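Bamboo board with a groove – which side up, and how do I stop it going grey and furry?

Posted by Lina Kanaan in Kitchen and Worktops

Hi all, hoping someone can settle this. I moved into my flat in June and treated myself to a proper bamboo chopping board, after years of those thin plastic mats that curl up at the corners. It's got a groove cut round one side, and the other side is completely flat. I've been using the flat side for everything because I can get the knife right to the edge, and I turn it over if I'm doing tomatoes or a roast chicken.

Two things. First, the flat side has started to feel a bit rough, almost furry, when I run my hand over it after washing. I don't put it in the dishwasher (I did once, I'll admit, and got told off by my sister). Second, it slides about like mad. My last place had an old laminate worktop and nothing moved on it, but this one is polished stone and the board skates off whenever I lean on it. I've been putting a tea towel underneath but it bunches up.

Do I need to oil it? Is it already too late? The leaflet that came with it went out with the packaging, of course.

Wissam Harb

It's not too late at all, mine was far worse and it came back lovely! The furry feeling is just the fibres lifting when they get wet. Let the board dry standing on its edge for a full day, then rub it down with fine sandpaper – I use 200 grit or whatever's nearest in the drawer – going along the stripes and never across them. Wipe the dust off with a barely damp cloth and let it dry again.

Then oil. Food-safe mineral oil from the chemist is fine, or there's a board oil by Osteck that I like (smells of nothing, which is what you want). Pour on more than you think, spread it with kitchen roll, and don't forget the ends and the groove. Leave it overnight and wipe off what hasn't soaked in. Do that twice the first time and then once every 6 weeks or so, or when it starts looking pale and thirsty.

Please don't use olive oil. I did, and my whole kitchen smelt like an old chip pan by the end of the summer.

For the sliding, a damp sheet of kitchen roll folded once does it for me. Tea towels are too thick.

Fares Nseir

just get a plastic one mate. bamboo blunts your knives anyway

Rima Nasrallah

I'd go along with nearly all of what Wissam says, except that I wouldn't oil over the top of any onion or garlic smell, you'll be living with it for months. Cut a lemon in half, dip it in salt and scrub the board first, rinse quickly and dry it straight away.

On the sliding, I gave up on kitchen roll and bought a piece of that rubbery drawer liner with the holes in it. Mine was from Hamdan on the high street, cut off the roll, and I trimmed it a bit smaller than the board so it doesn't show. It goes in the sink with the washing up. Works on stone, and it worked on the shiny tiles at my mum's too.

As for which way up, I think it's up to you, but I keep the groove side for anything juicy and for bread, as it catches the crumbs. It does want a going-over with an old toothbrush now and then because bits collect in the corners. And wash both sides even if you've only used one! If only the top gets wet it can start to bow, and then you've got a board that rocks as well as slides.

I keep mine groove side up on the marble between meals, and I've never regretted going for bamboo.

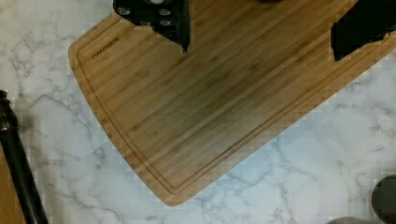
Bamboo board on white marble, groove side up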